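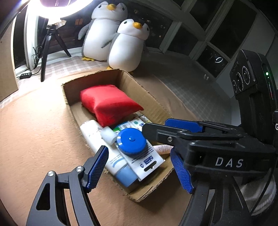
Figura 3. Caja de cartón abierta con un cojín rojo, un tubo blanco y una tapa redonda azul.

50 compartidos · 2 comentarios

4.2. La caja sin nombre y su lugar en la casa

Cuando empezamos a preguntar en las casas de Serncombe dónde se guardaban las cosas pequeñas, casi todas las respuestas fueron muy ordenadas. Se nos habló de cajones para los cubiertos, de botiquines, de costureros heredados y hasta de un armario dedicado por entero a las bombillas. Hizo falta volver un segundo día, ya con el café servido y con la conversación yendo por donde quería, para que apareciera esa otra caja que casi todos los hogares tienen y que muy pocos mencionan de entrada: la que carece de etiqueta, cambia de habitación según la temporada y recibe lo que todavía no ha encontrado sitio.

En este trabajo la llamamos caja de tránsito, aunque confesamos que el término nos dejó algo insatisfechos desde el principio. Una caja de tránsito debería vaciarse alguna vez, y en 15 de los hogares visitados seguía en uso la misma que había servido para la última mudanza. Una participante de Sutstead nos contó, con mucha risa, que la suya había pasado por tres pisos sin que nadie llegara hasta el fondo -- y que le daba cierta pena hacerlo ahora. Agradecemos mucho esa franqueza, que nos obligó a revisar la pregunta entera.

La bibliografía sobre orden doméstico suele tratar estas acumulaciones como un fallo, una tarea que quedó a medias. Nuestra impresión, después de tantas tardes en cocinas ajenas, es bastante más amable. Los envases a medio gastar, las tapas separadas de su recipiente y las herramientas de uso ocasional conviven ahí porque la familia todavía no se ha puesto de acuerdo sobre ellos.

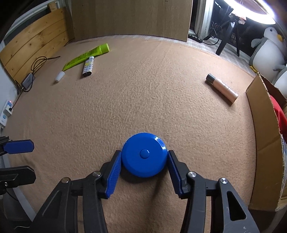
Ese acuerdo pendiente se nota sobre todo en los objetos que usa más de una persona. En el barrio de Tosura encontramos que las tijeras, la cinta adhesiva y las pilas de repuesto daban lugar a pequeñas negociaciones semanales, casi siempre cordiales, en las que cada cual defendía un lugar distinto y la caja acababa haciendo de terreno neutral. En Marino, donde las viviendas son más reducidas, la negociación se trasladaba al pasillo o al descansillo, y los vecinos conocían bien el contenido de las cajas de al lado.

Conviene añadir una cautela sobre el método. Pedimos a los participantes que nos enseñaran sus cajas tal como estuvieran, pero sospechamos que más de una recibió un repaso antes de nuestra llegada, quizá por pura hospitalidad. Las visitas hechas los martes, sin hora fijada, dieron inventarios más largos y más revueltos que las concertadas -- y también, todo hay que decirlo, conversaciones más sabrosas. De las diferencias entre unas y otras nos ocupamos en el apartado siguiente.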